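# Speaker notes: the jaw closure fault on the Sakholm cell

Aug 17, 2025 — safety session, Humcombe site

**Opening**

Good morning. These remarks concern the gripper fault recorded on the Sakholm sorting cell. The full report is filed under number 436, and printed copies are at the door.

**What happened**

- During run 19 the gripper received a command to hold its jaws open. It closed instead.
- An operator had one hand inside the marked area at that moment. There was no injury.
- The stop button was pressed and the arm halted. The jaws remained under force for 4 seconds after the halt.

Pause. Repeat the last point — it is the reason for this session.

**The work area** 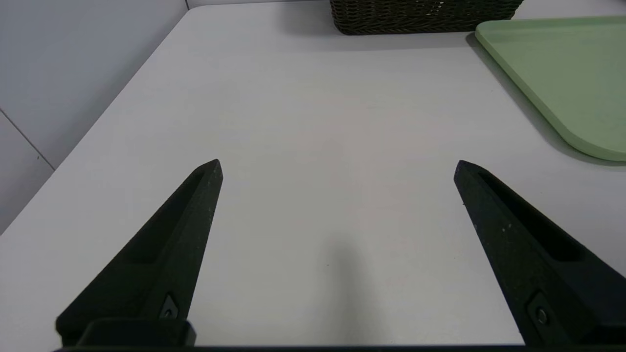
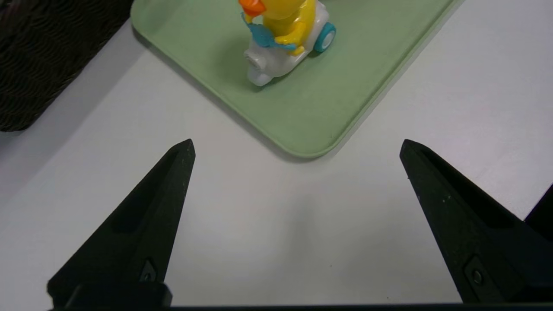
The jaw force is set in the Corodeck controller, and the stop circuit at Sakholm was wired to the arm only. The controller therefore carried out its last command after the arm had stopped. The Hsu test procedure, which we use at both sites, checks arm motion on every stop. It does not check the jaws.

**Cause**

The wrong command came from a settings file left over from an earlier task. In that file the open and close values were reversed. The file passed its load check, as that check confirms only that all values are present.

**Actions**

- The jaw supply now drops out with the stop circuit. This change is complete at Sakholm and is due at Humcombe in September.
- Hands stay outside the marked area whenever the controller is powered, including between runs.
- Old settings files are to be removed before a new task is loaded.
- The stop test now includes a jaw check, repeated 12 times before a cell returns to service.

**Questions**

If asked about other cells: the review is still open, and no finding should be given today. Refer written questions to the site safety office.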